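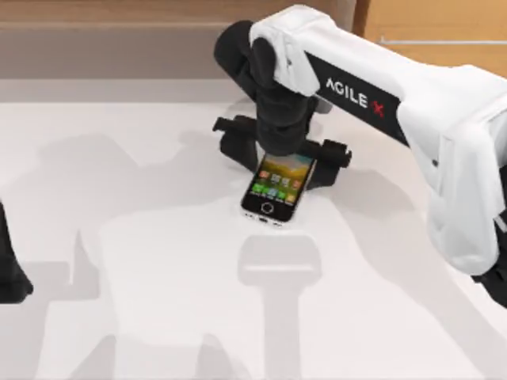
Ticket 2236: Mains water use too high overnight, rainwater top-up suspected

Status: Open (reopened twice)
Product: Rornari top-up controller, fitted to a 2000 litre rainwater tank
Category: Unexplained consumption
Raised by: account holder
Other kit on the same supply: Melia water softener, two Carré toilets, one outside tap

Original report

The house is using water when everyone in it is asleep. I read the meter before bed and again before the kettle went on, and 200 litres had gone through. No dishwasher, no washing machine, and no one got up for so much as a glass of water. I have done this on several nights now and it is never nil.

Ruddale, who supply the water, say the meter is fine and that I probably have a leaking toilet. Their leaflet says the same thing. I suspect their leaflet says the same thing to everybody. The plumber who put in the tank says it will be the softener. The softener people say it will be the toilets. I would like somebody to look at the top-up controller before I take any more advice from people who are describing each other's equipment.

The tank feeds both toilets and the outside tap. When the rainwater runs low, the controller opens a valve and lets mains water in until the float says stop. There is an overflow at the top which goes underground to the soakaway, so if the valve were letting by I would never see or hear it. That seems to me the obvious place to start.

First response from Rornari support

Thank you for getting in touch. Most cases of high consumption are caused by toilet cisterns. Please carry out a dye test on each cistern and let us know the result. Please also confirm that your controller is on the latest settings and that it has been switched off and on again.

Ticket set to: Waiting for customer

Customer update

Dye test done on both Carré cisterns, food colouring, left overnight with the lids on and a note on each seat. Pans clear in the morning. I did it a second time in case I had been mean with the colouring. Still clear.

I would point out that the toilets are fed from the rainwater tank. A leaking toilet would only show on the meter if the tank was already low enough to be calling for mains, and we have had rain for most of January. The tank should be close to full. I can't see that the person who replied had read the second half of my message.

Controller has been switched off and on. I don't know what "the latest settings" are. The booklet has one page of settings and they match it.

Ticket set to: Waiting for support

Second response from Rornari support

Thank you for your update. Have you considered a water softener? These regenerate at night and can use a significant amount of water.

Ticket set to: Waiting for customer

Customer update

Yes, I have considered the water softener. It is listed at the top of this ticket.

The Melia regenerates at two in the morning, when it does it at all, and the display tells you how long until the next one. I put it in bypass using the lever on the back, so no water could pass through it in either direction, and read the meter again at night and in the morning. Still going up. Less than on the worst night, I will grant you that, but still far more than a dripping tap. So the softener may be adding a bit on some nights and it is not the answer.

For the record, this is how I have been reading the meter, as Ruddale asked and you probably will too. Black figures are cubic metres, red figures are the bits of a cubic metre. At the start of this test the black figures stood at 1662. I write down the red ones as well and take a picture on my phone, with a torch, kneeling on a carrier bag. The meter is in the pavement and the lid has to be lifted with a screwdriver.

There is also a small silver star on the dial which turns when water is moving. With the house asleep it turns slowly and steadily. It does not stop and start. I take that as a point against the softener, which has a cycle, and a point in favour of a valve that is not quite shut.

Ticket set to: Waiting for support

Steps tried so far

1. Dye in both cisterns, twice. Nothing.
2. Softener in bypass overnight. Star still turning.
3. Outside tap isolated from indoors. Star still turning.
4. Internal stop tap closed fully, everything in the house off. Star stopped within a few seconds.
5. Internal stop tap opened again, but the small isolating valve on the mains side of the Rornari unit closed with a screwdriver. Star stopped.
6. Isolating valve opened. Star started again.

Step four clears the pipe under the front garden, which was Ruddale's second theory and the one that would have meant digging up the path. Steps five and six I repeated three times because I did not quite believe it would be that simple. Each time the star did the same thing. I do not see what else they can mean except that water is going through the top-up valve when it has no business to.

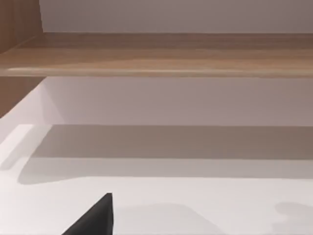

Rornari support wrote back that a top-up valve "cannot pass water when the controller shows a green light", and asked whether the light was green. They added that debris in the supply was outside the warranty, and that they would be happy to close the ticket if the isolating valve had resolved the issue.

Customer reply

The light is green. The light is green because the controller is not asking the valve to open. All that tells either of us is what the controller wants. It has no means of knowing whether the valve has done as it was told. If there is a sensor in there that checks, it is not in the booklet, and I would like to know which page I have missed.

Closing the isolating valve has not resolved the issue. It has turned off the thing I bought. Next dry spell we will have two toilets and no water to flush them with. Please do not close the ticket.

Mention of debris noted. I never said there was any. If you know these valves are prone to catching grit, it would have been handy to hear that before the food colouring.

Ticket set to: Closed (no further action)

Customer reply

Reopened.

Further checks

Looked into the tank from the access lid in daylight with the isolating valve open. The water was up at the overflow lip and just creeping over it. No rain falling and none since the previous evening. There was a thin dribble from the end of the top-up pipe, which comes in above the water line through the air gap. I held a jug under it and timed it with the kitchen timer, then did the sum on the back of an envelope. It comes out a bit lower than my worst night on the meter, which leaves room for a softener regeneration on the same night. That fits well enough for me, though I would not swear to the jug.

Unplugged the controller altogether. Dribble carried on. With no power the valve is meant to stay shut by its own spring, so the electronics can be left out of it. I had been half blaming the float, and I was wrong about that.

Tapped the valve body with the handle of the screwdriver. Dribble slowed, then came back. I don't set much store by this, but the plumber asked me to try it and to report what happened, so I am reporting it.

What I have not done is take the valve apart. The booklet says opening it voids the warranty. The email says debris is not covered by the warranty. Between the two of them I am not sure what the warranty is for, but I am not going to be the one who breaks the seal. 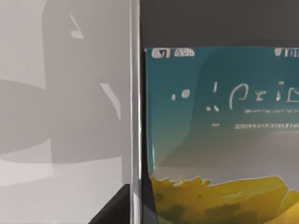 Light grey surface, partly in shadow.

Third response from Rornari support

Thank you for the additional information. We have passed your case to our technical team. They have asked whether a strainer was fitted before the valve when the unit was installed.

Ticket set to: Waiting for customer

Customer update

No strainer that I can find. There is a length of copper, the isolating valve, a short flexible hose and then your unit. The fitting diagram in the booklet shows exactly that arrangement and no strainer, so if one was needed it was needed on the diagram as well. The plumber says he followed the drawing and I believe him – he has left it taped to the wall behind the tank with a tick on it.

I asked Ruddale whether there had been any work on the main. They said they had no record of any in our road. They also said there is an allowance for leaks, but only on supply pipes, and that water going down an overflow from a private tank counts as water used. I have asked for that in writing. I have an idea it will not come.

Ticket set to: Waiting for support

Fourth response from Rornari support

We can offer a replacement valve body as a gesture of goodwill. Please note this is not an admission of a fault. Please return the original unopened for inspection.

Ticket set to: Replacement offered

Customer update

Accepted, on the understanding that you tell me what the inspection finds. A strainer will go in ahead of the new one at my own expense, your diagram notwithstanding.

In the meantime the isolating valve stays shut and I am checking the tank level with a garden cane. Star not turning tonight at eleven. Will read it again at six, and once more with the softener back in service, as I still want a proper figure for what the Melia uses on its own before anybody offers me another one.

Questions still waiting for an answer from support:

Does the green light mean anything about the valve itself?
Is there a later version of the fitting diagram, and does it have a strainer on it?
What are "the latest settings"?

Ticket set to: Waiting for support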